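Quick one, running late. Our family council met again up at Erkness and we finaly voted on who holds the Kostiuk shares till the kids are older. Took 3 hours.

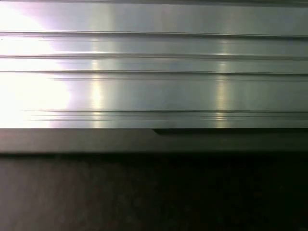 Wenjie Wei thinks two trustees is one too few, and that a tie will land us in front of a judge by August.

Maybe. Fair point - didn't sway me. Two seats, two year terms, done.
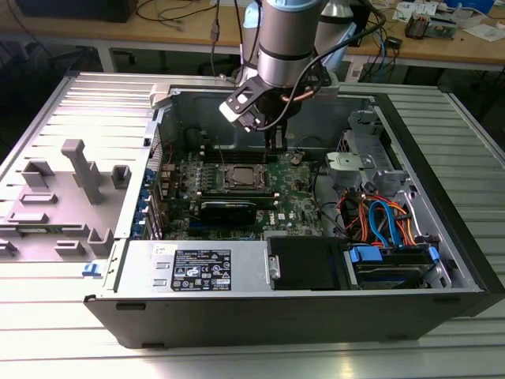

Minutes are still a mess. 313 pages going back to the Pristport days, half of them unsigned. I want the whole lot scanned before the next meeting. Side panel's off the old Dell tower, so not on that one. 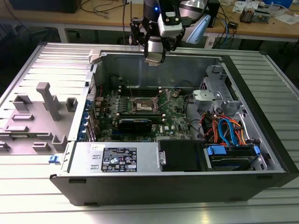
Dell tower on its side, May 4, 2018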